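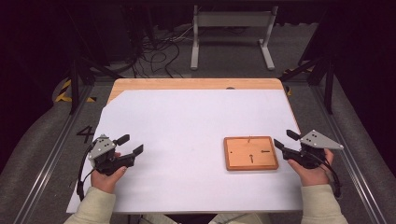 Notebook, September, 4:10 pm

Equipment plan for next year, third attempt. The first was rejected for being too long and the second for being a wish list, which it was.

Where we are. The hand-held grippers are still earning their keep. We have the two pairs from Duveck, both bought before the price went up. The fingers wear, the cables wear, the plates do not wear at all and will outlive the building. I would like the plan to reflect this, so the line that used to say "gripper replacement" now says "fingers and cables." Replacement units can wait.

Asked Grevton for a quote on finger sets. They sent one for whole grippers. Asked again and got the same quote with a new date on it. Third email went out this morning with the word FINGERS in the subject line.

Cables. Same complaint as last time. They come off the back of the gripper, go down past the edge of the table, and then spend their lives being leaned on. I priced a longer cable with a strain relief at the gripper end and a right-angle plug at the other. Comes to 1633 for enough to do every station plus spares. That looks like a lot for wire until you add up the afternoons spent wiggling connectors. I tried adding those up from this notebook and gave up at 27, partly because my handwriting in the spring was bad.

Put it in as priority one. If anyone cuts it I will forward them my wiggling log.

Table covering. We go through paper at a steady clip. Somebody suggested a proper mat, and I got a sample from Yeo. Nice surface, lies flat, costs more than the table. Paper stays. Order the wide roll this time, because the narrow one needs a seam and the small parts find the seam.

Trays and small parts. Cheap, so of course this is where the plan had no line at all. The little square wooden trays are fine. What goes in them keeps wandering off. Adding a modest sum for pins and other small stuff, bought by the bag, and a drawer unit to hold the bags. Drawer unit is under the limit where I need a signature. I checked twice.

Robot arms. The part everyone flips to. Zistville is offering a pair at a discount if we commit before the end of their quarter. The discount is real. So are the following, none of them in the quote:
- mounting plates
- freight, both ways if we send one back
- a controller cabinet that needs floor space we are currently using for cables
- 5 days of training, at their place, travel on us

With those in, the discount is nearly gone. I am not against buying arms. I am against buying them in a hurry and then storing them beside the last thing we bought in a hurry. Proposal is to rent one for 3 months, run the same small-part tasks we do by hand, and see how much of the hand-held data is any use on it. If it works out, the purchase goes in next year's plan with numbers behind it. Asked Zistville whether rent counts toward purchase. They said "typically," so I asked for that in writing.

Floor. Not equipment, strictly, but it has to go somewhere. Want cable covers for the runs across the carpet, and another roll of the striped tape. Facilities says tape is ours and covers are theirs. Facilities also says they have no covers. Budgeting for both.

To do
- chase Grevton (fingers!)
- get the Zistville rental terms on paper
- measure for the drawer unit, allowing for the drawers opening this time
- return the Yeo sample, they have asked
- retype all this without the remarks and send it up by noon tomorrow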